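Drirkgate Bench Kit
Two-arm recording station for kitchen tasks

The Drirkgate is for people who need demonstrations, plenty of them, and would like to stop building the rig from scratch every time somebody changes desks. You get two arms with two-finger grippers, a head camera, the recorder software and a bag of cable ties. Buy more cable ties.

An operator drives the arms by hand through the Ulitz leader set. The recorder logs joint positions, gripper opening and camera video on one clock. Each take is saved as its own episode, and a foot pedal marks it keep or discard. The pedal was Noboru Kudo's idea, after a long June of reaching for the keyboard with both hands busy.

What ships
Arms: 2, with grippers fitted
Starter task cards: 22
Spare finger pads: 9
Table: not included. You have a table.

About the task cards
Each card gives a starting layout, a goal and a list of things to vary between takes. The steamer card is the one people write to us about. Lid off, buns from plate to tray, lid on. It reads like a chore and records like an exam – buns are round, they give when squeezed, and a gripper tuned for blocks will leave its opinion in the dough.

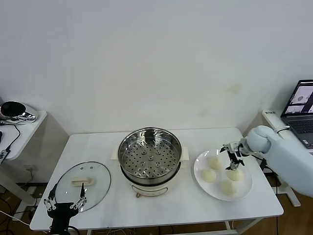
Takeshi Nagano recorded 113 episodes of that card before we let it out the door, and his notes are printed on the back. Move the plate between takes. Turn the lid so the handle doesn't always face the same way. Keep the fumbles where the operator recovers, and throw out the ones where lunch hits the floor.

Export
Episodes export in the Yu format, or as plain video with a table of joint values. Nostgate users need the adapter, sold separately, for which we have already been told off.

Lead time is 9 weeks. Replacement finger pads ship the same day if you order before noon.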